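Notices – Work and Casual Positions

Catulen is looking for up to eight casual room assistants for our workshop space, starting in April. The work is setting out, tidying and resetting household things: shelves, small tables, chairs, cloths and the bits and pieces that go on them. You would be on your feet for most of a shift and working in the same room as a number of other people.

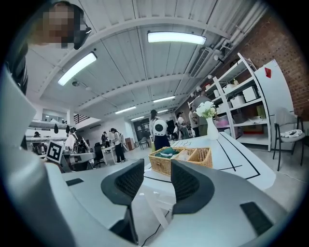 Issue 299 – page 7

Shifts run from 8 am to 3 pm with a paid lunch break. The room is one large open floor with a brick wall down one side and tall white shelving against it. Storage boxes and small items on the shelves are put back to a written list at the end of each shift. Chairs go back where the list says, cushions on, and any cloths are folded or hung over the backrest.

What you would be doing:
Laying and changing table cloths
Placing items such as tissue boxes and vases of flowers on the tables, then moving them as asked
Restocking shelves and relabelling boxes
Wiping down tables and sweeping between groups
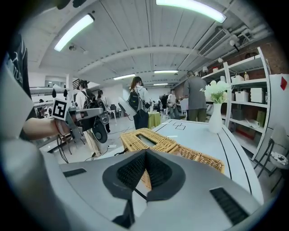
The main room, with the white table and flowers.

No experience is needed. Café, hotel housekeeping or retail work would be useful but we will train anyone who is careful with other people's belongings. You should be able to lift a full storage box to shoulder height and read a floor plan. Please wear closed shoes and plain clothes. Lockers are provided, and there is a kettle and a microwave in the staff kitchen.

Pay is at the casual rate, fortnightly. We ask for at least three shifts a fortnight. Tell us in your application if you can do more, or if you are only free on certain days.

To apply, send a short letter and the name of one referee to Isla Imrie, Room Coordinator, care of the Catulen front desk. A résumé is optional. Vira Kostiuk can answer questions about hours and access – there is a ramp at the rear entrance and parking beside it. Applicants we would like to meet will be asked in for a paid trial shift. Applications stay open until all places are filled.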